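Spent most of September teaching a robot arm to pick up and set down trays. Putting my notes in one thread because people at work keep asking me how the teaching part goes.

1/ We don't write code for each motion. A person holds a gripper in one hand, does the task the way they'd want the arm to do it, and the gripper records. Do that enough times and you have something to train on.

2/ The gripper has two fingers and a camera looking down past them, so the camera sees what the arm's own camera will see later. If I can't do the task from that view, the arm has no chance either. I check this first now.

3/ Our target was 300 clean demos of one task: approach the tray at a corner, close on the rim, lift, move, set down, open. I recorded 711 in total. A lot of the early ones were bad. 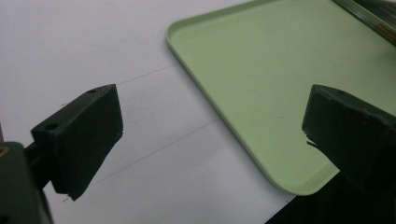
Fingers open at the near corner of the green tray.

4/ Why the corner: Tsz-kin Tseng wanted the long side at first, and on a long side you can close anywhere. Every demo ended up in a different spot. With a rounded corner I naturally came in at the same place each time and the data got a lot more even.

5/ Biggest mistake in the early set was speed. I was closing the fingers while my hand was still moving. Feels fine when you do it. Played back on the arm, it shoves the tray before it grips. So now I stop, wait a beat, then close.

6/ Second mistake was always starting from the same place. The arm learned that starting point and got lost from anywhere else. Now I start high, low, left, right, and sometimes badly off on purpose so there's a correction in the recording.

7/ Finger pads wear. Check them before each session. A chewed-up edge changes how the rim sits, and you will blame the model for it. I lost an afternoon that way.

8/ We also tried remote control for the same task, with me at the Samville bench and the arm at the Fakcombe site. It works, but it's slow. 6 good demos in the time I'd normally get a full batch by hand. The lag makes you careful in a way that shows up in the motion - lots of little pauses the arm then copies.

9/ Where remote wins: you find out right away if the arm can physically reach the pose. By hand I recorded plenty of wrist angles that our arm can't do. Those all had to come out.

10/ Sorting takes longer than recording. Chun-yin Tsao and I went through everything side by side and tossed anything where one of us hesitated. We kept 300 on the nose, then stopped, though there were probably a few more good ones in the pile.

11/ Result so far: it picks up the tray from most starting positions. Setting down is worse. It lets go a little early and the tray drops the last bit. I think I was doing the same thing by hand and didn't notice.

12/ Next batch is set-downs only. Will add to this thread when it's done.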